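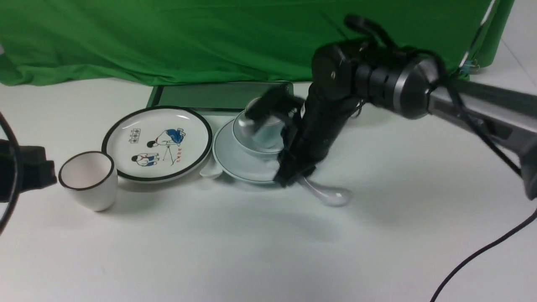

What should be checked before the arm is powered up on the shared bench?
The mount bolts, the emergency stop, the cable run and the gripper limits, in that order, with the bench power off until the first three are signed.

Lida arm, Clekthorpe workshop
Inspection sheet, May

1. Base mount
Bolts tight, no rocking by hand.
Result: OK
Comment: One washer replaced. The old one had a crack on the underside.

2. Emergency stop
Press, confirm arm loses drive, twist to release, confirm arm does not restart by itself.
Result: OK after second try
Comment: Button was slow to release. Cleaned it. Please order a spare from Gomeo.

3. Cables
No cuts, no pinching at any joint through full travel. Enough slack over the wrist.
Result: Needs work
Comment: The loop at the wrist is fine. The thin cable still lies across the tabletop where a sleeve can catch it. Clip it to the bench edge before the next session.

4. Joints
Listen at low speed in both directions. Feel the housings after a 3 minute run.
Result: OK
Comment: Slight tick in the elbow, same as last time. No play found.

5. Gripper
Fingers close evenly. Force limit set to 2 in the Amin controller. Pads clean.
Result: OK
Comment: Do not raise the limit for ceramics. If a cup slips, change the approach angle first. Counter reads 3000 cycles, so the pads are due.

6. Work area
Tools off the table. Backdrop cloth clipped and clear of the arm's reach. No drinks on the bench.
Result: OK
Comment: Chipped dishes go in the bin. One went back on the shelf last month with a sharp rim.

7. Software
Speed cap on. Home position saved. Log folder has space.
Result: OK
Comment: Disk was 73 percent full. Old logs can be deleted once copied to the shop drive.

8. Shutdown
Arm parked, controller off, then bench power off at the wall.
Result: OK
Comment: The order matters with this controller. Cutting the wall power first loses the home position.

Open items: table cable, gripper pads, spare stop button. Arm may be used at low speed once the cable is clipped.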